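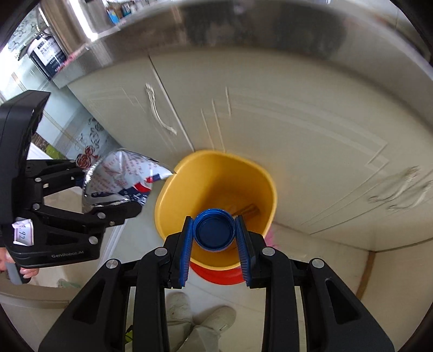
Home News Interviews Listings Contact

Amado Dizon on recording Okitthorpe

Amado Dizon plays viola and runs his own sessions. His new record, Okitthorpe, is a set of eight pieces for viola, pump organ and voice, made with the singer Ha-neul Seo. It was tracked over 14 days in August at Birnon, a former grain office with a plank floor and a low ceiling.

Dizon chose the building for its decay time. "It's short, under a second with the doors shut," he says. "Most people want a church for this kind of writing. I wanted to hear the bow start."

The two players stood nine feet apart with one stereo pair between them. Seo sang without headphones. "If I can hear the organ, I can tune to it," she says. "The organ sits a little flat of modern pitch, so the viola came down to match. My part moved the least."

The organ caused most of the delays. Its bellows leaked on the treble side, and two reeds in the middle octave spoke late. Dizon reseated both and rewrote one passage to avoid the slower one. "I lost a B flat," he says. "The line goes up to C now. I prefer the old version on paper."

There was no click track. Tempos were set from a note on each score, and takes were kept whole except on "Cha," the longest piece, which has one edit before the second verse. Seo can hear it. Dizon says he can't anymore.

The label, Nivutel, is pressing 100 copies on vinyl. The mix was finished on a pair of small speakers at low volume — Dizon checks bass on headphones afterward and changes very little. "I cut some rumble below 40 on the organ," he says. "The rest is where we stood."

Seo is writing new words for a second set. Dizon has started on the viola parts and wants a different organ.

We use cookies to remember your settings. Accept Decline

Recent interviews
Tuning a pump organ at home
Four singers on working without monitors
Small rooms, long takes
Notes from a viola maker's bench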